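From: Fermín Echeverría
Date: September 14, 2023
Subject: Re: [resilver] Foxing on an old wall mirror, strip or leave?

> I've picked up an overmantel mirror from a clearing sale near Trorkeck. The glass is good but the silvering has gone black along the bottom 40 mm and there are freckles higher up. A bloke at the sale said to strip the lot and resilver. The frame is worth keeping. Is it worth doing, or do I leave it alone? Also, the backing paint is flaking and I don't know what to put over it.
>
> Kamel

Kamel,

I'd leave the silver. Black along the bottom edge is nearly always water, usually years of someone spraying cleaner on the face and letting it run down behind the rebate. If the freckles higher up don't bother you from across the room, they won't get much worse once the back is sealed and the thing is kept dry.

Stripping is a different matter. You need the glass out of the frame, a flat bench bigger than the glass, and somewhere to take the waste. Nasrallah's quoted me $200 last February for a piece half the size of yours, and that was with me pulling the frame apart myself. They do decent work but you'll wait.

For the back:

1. Take off the backing board and keep the old nails if they come out straight. Brush the flakes away with a soft paintbrush. Don't scrape. Where the paint is sound, leave it there.

2. Wipe with a barely damp cloth and let it dry overnight. Then stand it up and look at the front in daylight before going any further, as a pinhole is much easier to see with something dark reflected in it.
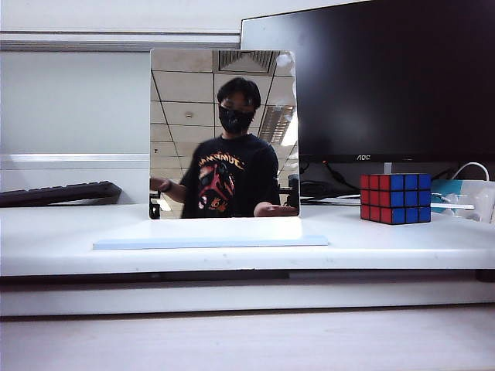
3. Two thin coats of mirror backing paint, a day apart. I use the Drokus grey. Work it right over the edges of the glass, where the damp gets in.

4. When it goes back in the frame, put spacers under the bottom edge so the glass isn't sitting in the rebate. Cork is fine. Felt holds moisture.

5. New backing board, with a gap behind for air. If it's going over a working fireplace, hang it a bit higher than you think you need to.

For cleaning, spray the cloth and never the glass. Metho and water is all I use. Keep anything with ammonia in it well away from the edges.

If you do go ahead with stripping, post the measurements and the glass thickness and I'll tell you whether it would fit on my bench. I'm away until the end of the month.

Fermín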